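Fruta a mais, prazos a menos: o que vale a caixa semanal?

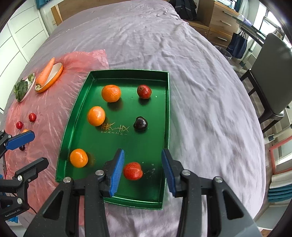 Uma leitora escreveu-nos a dizer que desistiu da caixa de fruta ao fim de 2 meses, farta de receber laranjas em quantidade e quase nada daquilo que a família come. Pedia que alguém olhasse para as contas com frieza. Outro assinante respondeu-lhe, na mesma troca de mensagens, que em casa dele nunca se comeu tanta fruta e que o problema é de quem não sabe cozinhar com o que aparece. Ficámos com as duas cartas em cima da mesa e com vontade de desconfiar de ambas.

A caixa de fruta por assinatura chegou ao nosso bairro em maio, quando a Jidinano começou a fazer entregas nas ruas de cima. Depois veio a Graltermont, com uma caixa mais pequena e um folheto mais bonito. As duas prometem mais ou menos o mesmo: fruta da época, comprada directamente ao produtor, sem intermediários e com menos desperdício. É uma promessa simpática. Também é difícil de verificar por quem está do lado de cá da porta.

Comecemos pela época. Laranjas há quase todo o ano, entre as de cá e as que vêm de longe, e a palavra «época» no folheto não diz época de onde. Perguntámos às duas empresas a origem da fruta de uma semana concreta. A Jidinano mandou uma lista de regiões, sem nomes de explorações. A Graltermont respondeu que trabalha com «parceiros de confiança», o que nos deixou a saber o mesmo que antes. Talvez os parceiros sejam óptimos. Gostávamos de os conhecer.

Passemos ao preço, que é onde a conversa costuma aquecer. Os folhetos comparam a caixa com o preço do supermercado, mas comparam com a fruta mais cara da prateleira e esquecem a banca da Rua do Escobar, onde muita gente daqui sempre se abasteceu. Na banca escolhe-se peça a peça. Levam-se 6 maçãs se forem precisas 6 maçãs. Na caixa vem o que vem, e o que não se come também foi pago. Quem deita fora uma parte todas as semanas está a pagar a restante bem mais cara do que julga, e essa conta não aparece em lado nenhum do folheto.

Há ainda a questão do desperdício, que é o argumento que mais me irrita. Dizem-nos que a fruta torta ou pequena seria deitada fora se não fosse a caixa. Pode acontecer, com certeza. Mas muita dessa fruta já ia para sumo, para compota ou para alimentar animais, e quem vende a caixa não mostra quanto recolheu que estivesse mesmo destinado ao lixo. A Jidinano anuncia 400 quilos «salvos» por mês na nossa zona. Salvos de quê? Perguntámos duas vezes. Da segunda enviaram-nos outra vez o folheto.

E se a fruta apodrece na nossa fruteira, o desperdício mudou apenas de morada. Com a agravante de ter vindo de carrinha até à porta.

Posto isto, nem tudo é conversa. Quem não tem como descer à banca com facilidade, ou sai do trabalho quando já está tudo fechado, tem na caixa uma solução prática, e não há mal nenhum em pagar pela comodidade. Só preferia que lhe chamassem comodidade. Também é verdade que algumas pessoas comem mais fruta quando ela aparece em casa sem terem de pensar nisso. O assinante das receitas parece ser um desses casos, e ainda bem para ele. Não sei é se o hábito dura depois de passar a novidade – e as empresas, que devem saber, não dizem.

O que convém ler antes de assinar são as letras pequenas. Em ambos os contratos a renovação é automática. Na Graltermont é possível saltar uma semana, mas o pedido tem de ser feito na área de cliente, que funciona quando lhe apetece. Na Jidinano pode-se cancelar por telefone, em horário de expediente, e a linha é de custo normal. Os pagamentos das duas passam por uma plataforma chamada Junbridge, que é o nome que surge no extracto bancário. Dois vizinhos já tinham dado o movimento como fraude e telefonado para o banco, portanto fica o aviso.

Outra coisa que vale a pena confirmar é o peso. As caixas são vendidas por tamanho: pequena, média e familiar. O peso vem indicado como «médio», e só no verso. Quem tiver uma balança de cozinha que a use nas primeiras entregas e tome nota. Uma diferença de 300 gramas numa caixa não arruína ninguém, mas se for sempre para o mesmo lado já dá para uma reclamação com pés e cabeça. O livro de reclamações electrónico serve para isto e ninguém precisa de pedir licença para o usar.

Sobre a conservação, que também nos perguntaram: as laranjas aguentam bem fora do frigorífico durante alguns dias, desde que não estejam amontoadas num sítio quente, e duram mais na gaveta dos legumes. As maçãs devem ficar separadas do resto, porque libertam etileno e apressam o amadurecimento da fruta que estiver por perto. Lavar só na altura de comer. Uma peça com um toque come-se primeiro, cortando a parte pisada, mas se houver bolor numa fruta mole vai a peça inteira fora. Nada disto vem no folheto, e era bem mais útil do que a fotografia do pomar ao pôr do sol.

Se me perguntarem se vale a pena, respondo que depende de duas contas que cada casa tem de fazer sozinha: quanta fruta come numa semana normal e quanta dessa fruta compraria de qualquer maneira. Quem não souber responder que guarde os talões da banca durante um mês antes de dar o número do cartão a seja quem for. A caixa continua lá daqui a um mês. O desconto de boas-vindas também, por muito que o folheto diga que está a acabar – anda a acabar desde maio.

Continuamos a receber experiências de leitores, boas e más, e agradecemos sobretudo as que tragam talões ou cópia do contrato. As respostas por escrito das empresas podem ser consultadas na sede da associação, na pasta azul do balcão. Se a Graltermont nos disser entretanto quem são os parceiros, publicamos os nomes no próximo boletim.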